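Student project notebook, December
Hand and basket task, bench notes, Skendbridge robotics club

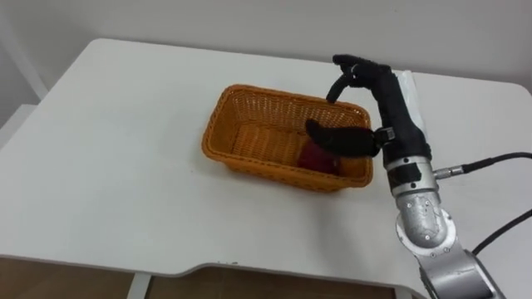 Right hand at the basket, thumb inside near the red fruit.

Started at 4 in the afternoon with Róisín Ó Conaill and Lewis Sutherland. Gearóid Mulcahy joined later, after his class. The task is still the one from the Flulico student challenge: the hand must take one object out of a basket and place it on the table, without pushing the basket away. We call this version of our control program Bansal, so when I write Bansal below I mean the program and not the arm.

Setup. White table against the wall, the side with the shallow curve toward us. Wicker basket near the middle. Right arm only today. Both black cables go out to the right. I want to write down that the upper one, at the wrist, must have enough slack before we start, as last time we had to stop in the middle of a run to free it.

We made 20 attempts. I count as good only when the object comes over the rim and is put down on the table. Good: 11. The others are these, as well as I could note them.

Thumb touched the rim on the way down: 4 times. The basket turned a little each time and then the position of the fruit was wrong for the program. Lewis thinks the approach is too low. I think the approach is fine and the wrist angle is wrong. We did not agree, so we will test both.

Object slipped when lifting: 2 times. In both cases it was against the near wall of the basket and the thumb could not get enough of it.

The rest were stopped by hand by Róisín, who had the stop button. She stopped early in my opinion, but I prefer this to a broken finger joint, and I told her so.

What we changed. After the first rim contacts we raised the point where the thumb begins to go down. It became slower but cleaner. Then Gearóid proposed to open the upper finger wider, almost straight, before the hand comes over the basket. I was not sure about this, because a straight finger has more chance to hit something, but over this table there is nothing for it to hit. We kept it. The file is saved under the old name with the letter b at the end — please do not overwrite it.

Question for Siobhán Moynihan: is the limit for the thumb current set in Bansal or in the hand itself? I changed it in the program and saw no difference. Either the value is not read, or there is a second limit below mine. I looked in the manual for more than an hour and did not find it.

Also the basket. The weave gives a lot of small edges and the segmentation cuts the rim in pieces when the light is low. Úna Coughlan asked if we can use a plain plastic box. The challenge rules say "an open container", so it is permitted, but I would like to stay with wicker until the Flosalside visit and change only if we are still losing the rim.

To do:
Wrist angle test, my version and the version of Lewis, same number of runs for each.
Mark the corners of the basket on the table with tape.
Check the screws at the elbow. I heard a small click when the arm was going back to rest, and Gearóid heard it also.
Copy the logs to the club drive. I have only the first half there now.

Arm parked and power off before we left. Róisín has the key for the cabinet.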